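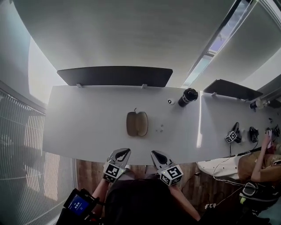

Leopard skin found in inherited house – do I have to report it?

Posted by Akash Malhotra in Wildlife Law

I am clearing out my late uncle's house in Skeltstead and found a leopard skin with the head mounted, folded in a trunk. There is no paperwork except a shipping label with the name Londel and no year. He worked overseas for a long time and may have bought it there. I don't want to sell it. Is it legal to keep, and can I drive it to my place in another state?

Manouchehr Safavi
Possession and trade are treated separately. Leopard is listed on CITES Appendix I, so cross-border movement needs permits, and commercial import is generally barred. Federal law in the US also restricts interstate sale. Moving an inherited item for your own use, with no money changing hands, is usually a different matter, but it depends on the skin having entered the country lawfully, and some states have their own rules on possession. Check both states.
Before you move it:
Photograph the skin, the backing cloth and the label.
Keep the will or estate inventory that lists it.
Look for old customs forms, letters or a taxidermist's stamp under the felt.
Then write to the US Fish and Wildlife Service and ask. Keep the reply with the skin. Do not mail it abroad, even as a gift.

jerkar_51
just keep it, my dad had one on the wall for 40 years and no one ever asked

Triệu
The answer above is bad advice if there is any chance it came in without papers. Age alone doesn't prove legal import – you need something with a date on it. Also, wear gloves. Old skins were often treated with arsenic, and the dust comes off when you unfold them. Bag it and keep it away from kids and pets.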